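# Who checks the folding?

Every industry gets the rulebook it deserves, usually ten years late. Household robotics has decided to be early. The Warnemo code of practice, now in its second draft and open for comment until July, sets out how firms should collect the hand movements that teach a machine to do chores. It covers consent, lighting, rest breaks, the naming of files and what to do when a pet walks through. I have read all of it, and I came away unsure what problem most of it was meant to solve.

The idea behind the code is sound enough. People at home use hand-held grippers to do ordinary jobs, the movements are recorded, and a robot is trained on the results. If the recordings are poor, so is the robot. If the people are badly treated, they stop doing it, or they carry on and do it badly. Some rules are plainly needed.

What the draft offers is 40 clauses, and a good many of them say "where practicable". The clause on garments is typical. It asks that each item be "presented in a natural state" before folding starts, and then that the surface be "clear, level and of a contrasting colour". Natural state by whose standard? My own washing comes out of the basket in a lump, on whatever is nearest. A robot that has only met shirts laid out on tidy surfaces will have a hard time at my house.
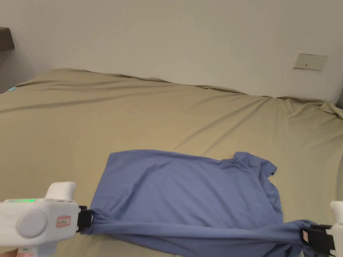 **Words by the Home Machines correspondent**

A T-shirt is a good test of any rule in this field, as it looks easy and isn't. The hem stretches when both ends are held. A sleeve sticks up. Cloth gathers by one jaw and pulls tight at the other. The bed underneath is no help either, with a sheet that has creases of its own and a mattress that is not truly flat. The draft has one sentence on soft surfaces, and it says they should be avoided "unless relevant to the task". Anyone who has folded laundry on a bed will know how relevant they are.

Then there is the matter of failure. Wadov, which sells training sets to robot makers, wants failed attempts thrown out before delivery. Esquivel, which buys them, wants failures kept and marked. Both firms helped to write the code, and the code agrees with both. Clause 2 tells collectors to "remove unsuccessful attempts" and the notes at the back praise the value of "recovery behaviour". A collector who drops a sleeve and picks it up again has either spoiled a recording or improved it, depending on which page the checker had open.

The checking itself worries me more. Under the draft, a firm may award itself the Warnemo mark after an internal review. Wastenetti did so on 6th March, and its notice to customers says that 975 recordings were examined. It does not say how many were rejected, or on what grounds, or how the recordings were picked. When I asked, I was sent the notice again with a larger logo.

Self-review has a place. Small firms can't pay for outside inspectors every month, and an honest checklist is better than no checklist. But a mark on a box makes a promise to the buyer, and a buyer will assume that somebody from outside had a look. The draft should either require that or call the mark something humbler.

The section on people is stronger, I will admit. Collectors must be told what their recordings are for and who may buy them. They can ask for anything showing family members to be deleted. Pay must cover setting up and charging as well as the minutes recorded, a point that has caused a lot of bad feeling in the trade. The weak spot is the home. A recording of a chore can take in walls, shelves and bedding as well as hands, and the draft treats all of this as "background". People are fussy about who sees their bedrooms, and with reason. I would like a clause that makes the firm show a collector a finished recording before it is sold on, with a real chance to say no.

There is also nothing in the draft on wear. Jaws lose their grip with use, and the same squeeze on the same cotton may give a different result after a long spell of work. Factories have had dull, sensible rules on tool checks for generations. It would cost the authors half a page to borrow one.

Comments can be sent by post or through the form on the Warnemo site, which allows 2 attachments and logs you out if you stop to think. I have sent mine. I asked for an outside check on the mark, a straight answer on failed attempts, and the removal of "where practicable" from every clause that can stand up without it. I have had an automatic reply thanking me for my support.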